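Progress report, Paner tableware handling project
To: Ilaria Cocco, Farina program office
From: Manuela Palumbo, Brerkska
2023-03-25

Hi Ilaria,

You asked for the plain version this time, so I'm skipping the slides and just telling you where we are. The short of it is that we lost a good chunk of the period to a gripping fault, we think we know what causes it, and the arm is back at work under tighter limits than before. The budget is fine. The schedule is a bit bruised.

When I wrote in December we had just moved from cups to plates, and I was pretty cheerful about it. The plan was 300 full cycles: pick up the plate, set it on the wire stand, let go, pick it up again, put it back. We got to cycle 106 and the plate dropped. It hit the edge of the table and broke on the floor, and a piece went far enough that I found it by the door the next morning. Everyone was outside the marked area, so no injuries, but I stopped all runs that day and filed the incident form with your safety people (it's number 2507 if you want to look it up).

What bothered me more than the broken plate was that the arm had no idea. It carried on with the whole motion, opened its fingers over the stand, and logged the cycle as a success! So really we had two problems, a slip and a bad check, and I've been treating them separately.

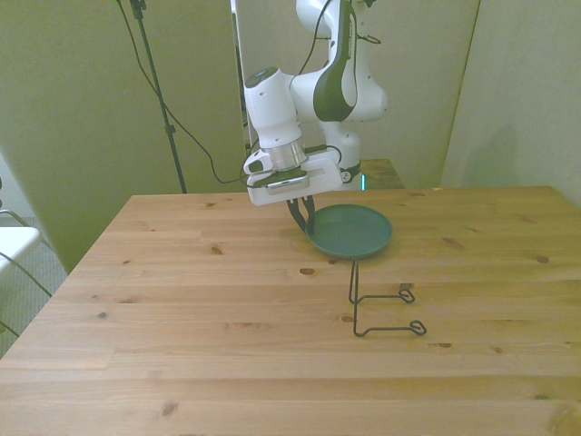

Photo: Brerkska / Paner project

The slip first. Going back through the force logs, the grip was getting a little weaker over each long session. The fingers close on the rim, which doesn't give them much to hold, and the Prudeck controller was re-zeroing its force reading after every release. If the fingers were still touching anything at that moment, even slightly, the zero was off, and the error piled up from one cycle to the next. By the time we hit 106 the commanded grip was down to 80 percent of what we'd set that morning. We now zero once, with the fingers fully open and well away from the stand, and the controller refuses to start a cycle if the reading has drifted.

The bad check was my own doing, I'm afraid. I had it looking only at whether the fingers had stopped closing, and fingers that have closed on nothing also stop. It now compares the opening between the fingers with what we expect for that plate, before the lift and again just before the release. If either one is wrong the arm holds still and waits for a person to come and reset it.

We also cut the travel speed and moved the marked area on the floor farther out. Both stay that way until you and I agree otherwise.

Since the restart we've been running short sessions with someone at the stop button the whole time. No drops so far, though we haven't reached the session length where the first one happened, so please don't read too much into that. There have been a few false stops, nearly all of them at the stand. The plate tips a little when it meets the wire and the opening reading jumps — I'd like to fix that by coming in slower over the last stretch before I touch the threshold, which I'd prefer to leave strict.

Still open: the long run. I want to do the full 300 again from zero and not count anything from before the fault. That pushes the bowl work into the next period, and I know bowls were what your group was most looking forward to. Sorry about that one.

Two things I need from you. Could you confirm that the incident can stay open until the long run is done? And are you OK with me moving the money we'd set aside for bowls into spare plates and a second set of fingers? No change to the total.

I can send the force logs whenever you like, but they're long and pretty dull, so tell me which sessions you want and I'll pull those.

Manuela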